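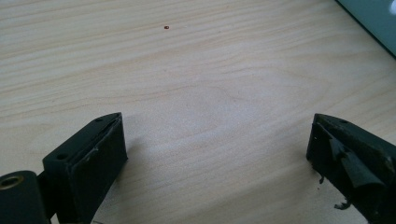
What the grippers changed on our bench

I have worked in the sorting room at Brollulel for a good while now, long enough to remember when the job was just trays, tweezers and a lamp. We sort small plastic and metal fittings for Stivum, and most of them are small enough to lose in a shirt pocket. Last October the company started moving part of that work over to automation, and I said I would write something about it once I had lived with it for a bit.

The way it works is that two of us per shift do the sorting with hand-held grippers. Every pick gets recorded and goes to the office in Kedenville, where it is used to set up the arms that are supposed to take over the night work. The target is up to 1,000 picks a shift. My best so far is 143 in the first hour, and I did not keep that up after lunch.

The biggest change for me is how I use my hands. With tweezers you stop thinking about it after a few weeks. With the gripper you have to come in straight, open wide, close slowly and let go cleanly. My fingers hurt less than they used to and my forearm hurts more. I asked for a shorter bench and got one, and that helped.

The second change is upkeep. The pads wear out. On the one I use, the right finger has a strip of rubber peeled away and hanging, with little shreds along the bottom, while the left one is only scuffed. Under the old setup a bad pair of tweezers went in the bin and you took another. Now a worn pad means filling in a form, and the form goes to Esquivel, the parts supplier. So people put it off. I put it off too. I think whoever is on shift should be able to swap pads without asking, and I have said so in two meetings.

Then there is the question everyone at home asks, which is whether we are training our own replacements. For nights, yes. The people who worked nights were offered days, and most of them took it. A few left. Days are more crowded as a result and the overtime is gone, which matters to anyone who was counting on it. I was — it paid for my car.

What I do get is more say over how the work is done. When a pick goes wrong I write down why, and sometimes the procedure changes the week after. With tweezers the procedure was the same sheet of paper on the wall for years.

The arms are due to be tried on the flat washers first. Those are the worst ones to pick up off a tabletop, so I would have started with something else.

Posted 13 Jul 2026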